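Is the Hunau two-arm bench kit worth it for a small shop, or should I rent first?

Asked in Workshop & Small Business – 3 answers – 386 views

Hi all, long-time reader, second time asking anything. I run a tiny business that packs little assembled party favors and craft kits, mostly out of one long room behind my sister's store. We do a lot of small fiddly work where one hand holds a part and the other brings the next bit over to it, and come August my wrists are pretty much done for the year.

So I've been looking at the Hunau bench kit. It's the two-arm one, both arms bolted to a rail along the front, and it comes as a set with the enclosure and the software. There's a reseller called Cifuentes that will sell it outright or rent it to you in 110-day blocks, and they do a paid trial where you mail in your parts and they run your task on their own bench. I paid for the trial. I got a login, some pictures and a two-page report, and I've read the report so many times I could recite it.

I'd asked them to try the thing I hate most, which is bringing two small pieces together in the middle without putting either of them down. They papered the floor and walls of the cell in busy patterns, flowers underneath and a sort of old parlor wallpaper at the back, and I kind of love it (my sister wants the same paper for the fitting room now). Anyway, the part I was happiest about is how close the two grippers can get to each other over the middle. I'd been worried the motor housings would bump long before the fingers met, and look at the gap they manage with the little yellow piece and the white one between them.

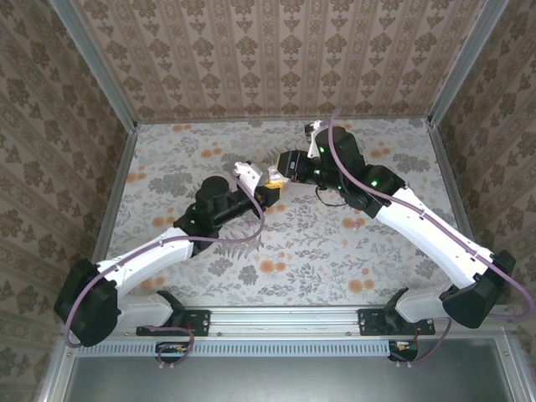

Mỹ Lò: Getting the tips close is the easy half, so please don't buy on that. Ask Cifuentes how many tries in a row it made without a person reaching in, and ask them to write the number down. We had a trial from a different outfit and the report said "task completed" on every page. When I finally got the log it was one good run out of a whole afternoon.

Good point, and no, the report doesn't say. I've emailed them. Adding more of my question here because the box cut me off the first time.

What I'm really trying to figure out:

1. How much of the setup can a regular person do? I can follow instructions and I own a decent set of hex keys, but I don't write code. The Hunau page says you "teach by guiding" and then shows nothing at all about what that looks like on day one.

2. Does the tubing hold up? Each arm has a purple line clipped along the white link and over the elbow, then down under the rail. It makes some pretty big loops up near the grippers and I keep imagining it snagging. I don't know if that's something you replace every year or never think about again.

You can see what I mean on the left arm, the way it comes up over the wrist motor while the gripper has hold of the pink piece.

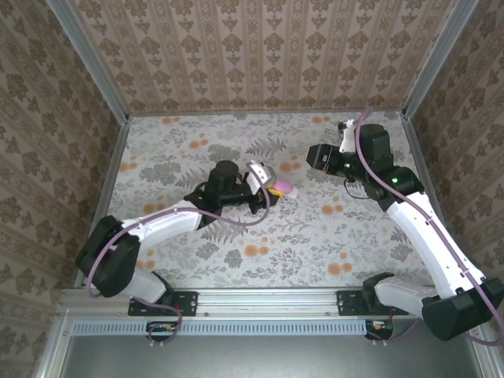 3. Rent or buy? The rental is a big chunk of money for 110 days, but 2000 dollars of it comes off the price if you end up keeping the kit. The sales page makes that sound like a gift. I can't tell whether it is one.

I'm not trying to replace anybody, by the way, it's just me and a cousin on busy weeks. I'd be thrilled if it did the boring half of one product. Thanks in advance!

Posted 22 April 2022

ANSWER 1 (marked helpful)

We've had the Hunau kit in our shop for a while now – we do sample boxes, so small parts, not far off what you're doing. I'll go through your numbers.

Setup: the mechanical part is fine. The rail and the plates were already together when ours arrived and the arms bolt on. What ate my time was calibration. There's a routine where you move each arm to a set of marked points and if you're sloppy on one of them everything later is off by a hair, which on small parts is the whole ballgame. I did it three times. The third time I took the phone off the hook and did it slowly and it's been good ever since.

No code needed for teaching, that bit of the sales page is fair. But you'll repeat the same motion a LOT. I figured I'd show it a handful of times and go have lunch. Nope! Plan on a couple of long, dull days per task, and then more when you change a part. We switched to a slightly shorter lid and had to go back and do a good share of it over.

Lines and cables: check the clips. I had one work loose on the link and the slack ended up in the way of the gripper. I added a tie and it's been fine. I'd get a spare set with the order, because shipping on them alone was silly. Also run the arms through their full reach slowly before you let them go at normal speed and watch the loops the whole time. If you mount anything extra on a wrist, do it again.

Rent or buy: rent. Read when the credit runs out, though. On ours you had to say you were keeping it before the rental ended, and a day later the credit was gone. Put it on your calendar.

One gripe, since you asked for opinions. The stock gripper fingers are OK on firm parts and not great on anything squashy. We ordered different ones and that helped more than any software update has.

ANSWER 2

Look at Plulus instead. Cheaper and the support people pick up the phone.

Reply from Châu Mai: Plulus only sells a single arm as far as I can find. The question is about two pieces brought together in the air, so you'd need a fixture to hold one of them. That could still be the better deal! A block with a pocket cut in it never needs calibrating. But it's a different purchase.

Reply: ok fair, I have the single arm and a vise. Works for me

ANSWER 3

I'd back up a step. How many of these do you make in a week? If it's a few hundred, a cheap holding jig and a better chair may fix your wrists for a lot less than any robot. I say this as somebody who likes robots and has spent way too much on them.

If the number is bigger than that, then rent, and time it so the block covers your busy stretch. Don't start it the same week the orders come in, because you'll be teaching it at midnight (ask me how I know). Give yourself a month of slack up front.

Also ask Cifuentes if you can send a second batch of parts, with the ugly ones mixed in this time. Everyone mails their nicest samples to a trial. Mine went great with hand-picked pieces and then the real bin showed up with mold lines all over.

There's a Trovell plug-in that keeps a tally of finished and dropped pieces, if the Hunau log is too hard to read. I used the free version. It's a bit clunky but it exports to a spreadsheet.

Comment from the asker: This is all so useful, thank you. I did send the nice ones, oops. Boxing up a bad batch tonight and asking about the credit date in the same email. And yes, I'm pricing chairs.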